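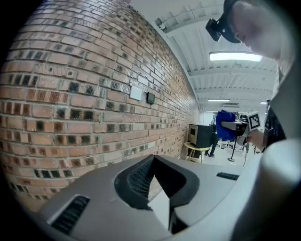
Brick wall, two small wall fixtures. Thread on small business websites starts under it.

1/ I've spent the week reading website proposals for a friend's bookkeeping practice, and I have complaints. Long thread. Mute me now if you design logos for a living.

2/ She has 4 services, one office and a client list that came almost entirely from word of mouth. Proposal one was for 40 pages. Forty! I asked what would be on them. The reply was "content."

3/ Proposal two came from an outfit called Stunditum. Nice people on the phone. Their PDF used the word "journey" on the cover and again under the price. The price was $630 a month, and I had to read it twice to find out that this never ends.

4/ By never ends I mean you rent the site. Stop paying and it goes away, text and all. It was in the terms, on the second to last page, under "Partnership."

5/ I don't think renting is always a scam. If you want someone on call and you know what you're paying for, fine. But put it next to the price.

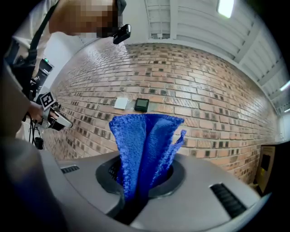
6/ Who should own the domain name, me or the designer?
You should, in an account under your own email address with your own card on it. The designer can be given access and you can take it away again later.

7/ I keep repeating this because I've watched it go wrong. Orinlow, the bakery supply place, had its domain registered by a web guy who moved on to other things. Getting it back took them until May and a lot of phone calls.

8/ Now logos. Every proposal had a paragraph explaining what the logo would mean. One said the curve would "speak to trust." I have looked at a great many curves and I'm still waiting to hear from one.

9/ What I'd ask about a logo: can you read it on a phone, does it work in one color, do you get the original files. The third one gets skipped all the time. A small JPEG is no use to the person painting your sign.

10/ And fonts. Somebody wanted to set her whole site in Paulík, a typeface with very thin strokes, in light gray on white. Her clients are mostly retired contractors. I read the sample at arm's length and gave up on the second line.

11/ "You can update it yourself" is in all the proposals too. Maybe you can. Ask them to share their screen and change the office hours while you watch. If they have to go look something up, you will be emailing them every time there's a holiday.

12/ One designer did do this for us and it went fine. She clicked in, changed the hours, saved, done. No speech about empowerment. I noticed she also had the shortest proposal.

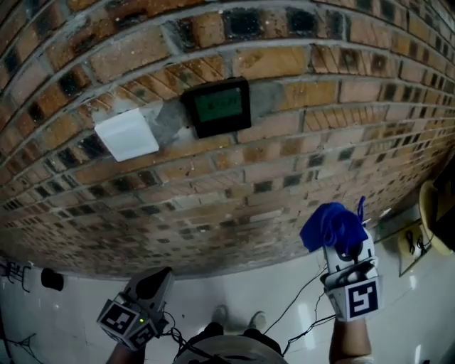

13/ Her quote was for five pages, with a written list of what each one was for. Hosting was a separate line at $348 a year, payable to the hosting company and not to her. I went looking for the catch.

14/ The catch, as far as I can see, is that she doesn't write the text. You do. That's a real cost, and my friend has been "almost finished" with her About page for longer than I'm allowed to mention.

15/ Then the portfolio problem. Half the sites people showed us had been changed beyond recognition or were gone. Type the addresses in yourself. Broltandale Tile was the star of one portfolio, and the live site is a single page with a phone number on it.

16/ Which, for a tile shop, might be all it needs. I'd just like to have heard that from the person charging for the bigger one.

17/ Someone replied that I'm being cheap and that good design pays for itself. Could be. I asked all of them for one client who could tell me how many calls came in before and after. So far I have received two brochures and a link to a podcast.

18/ She's leaning toward the five pages. I told her to get the file handover in writing first, and to take "speak to trust" out of anything she signs.

19/ Will add to this if the About page ever shows up. Replies open, pitches ignored.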